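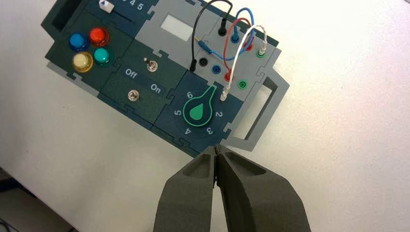 The task board we use all term, with the fingers near the knob.

Irora Practical Robotics, handout 3: House rules for contact tasks
Notes by Rianne Verbeke, revised September 12, 2019

Welcome back, and thank you for the thoughtful questions last time, several of which have found their way into these notes. We spent that session on what a robot can do to a panel of buttons and switches. I'd like to spend this one on how we behave while it does it, a duller-sounding subject that I have grown very fond of over the years.

A rule, as we use the word in this course, is something you follow even when you are fairly sure you needn't. A piece of good practice is something you follow unless you can say out loud why you aren't. Please keep the two apart in your write-ups, as Ruben Mulder will be marking them and he does mind!

Rules

1. One person holds the stop button, and that person does nothing else. If you want to type, hand it over and say so, and wait until the other person has said "mine".

2. No hands inside the enclosure while the arms are powered. If a plug needs moving, stop, power down, move it, step back, and only then start again. I know this is tedious when the plug is so very close.

3. First runs of any new program are at 10 per cent speed. The second run is too, if you changed anything in between — and a changed number counts as a change.
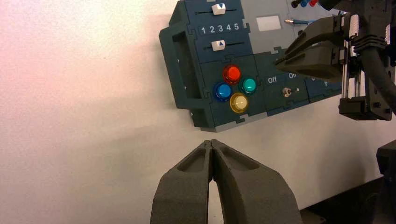
4. Where two arms share one panel, only one of them moves in the working area at a time until the whole sequence has been checked on paper. The waiting arm must have a named waiting pose, written into the program where everyone can find it, and it should be a pose you can recognise from your chair.

5. Write down every unplanned contact, however gentle it was. The log sheet has room for 18 lines, and there are more sheets in the Desmet folder if you fill it.

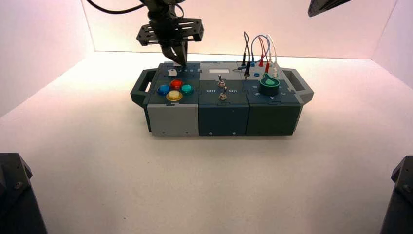
Good practice

Approach from above wherever the task allows. A straight line down is easy to predict and easy to watch, and if something is off by a little you'll usually notice before it matters.

Set a force limit for each kind of part. A push button, a slider and a toggle switch want different handling, and one generous limit for all of them is how levers get bent. The Olent worksheet has a column for this, so do fill it in before you come to the bench.

Treat cables as obstacles. They sag and shift, so don't trust last session's positions. Look again each time, and plan your path with a bit of room to spare.

Between trials, bring the arm up to a clear height and let it rest there while you write your notes.
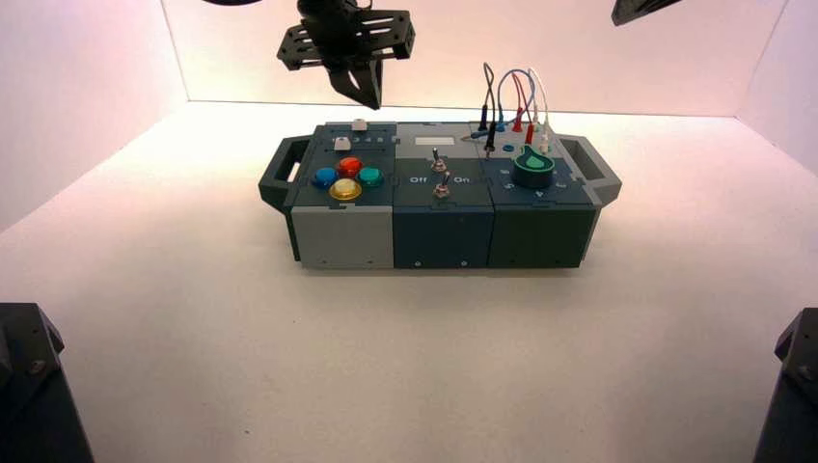 Do these rules still apply if I am only replaying a motion that worked before?
They apply in full. The board may have been nudged, a cable may hang differently, and the program has no idea of either unless you have given it some way of checking. Treat the first replay of each session as a new run.

For next time, please read section 8 of the Filtiren notes and bring one rule you would add and one you would drop, with a paragraph on each. Latrice Szabo will lead the discussion, and draft log sheets can go in my tray beforehand if you would like comments on them.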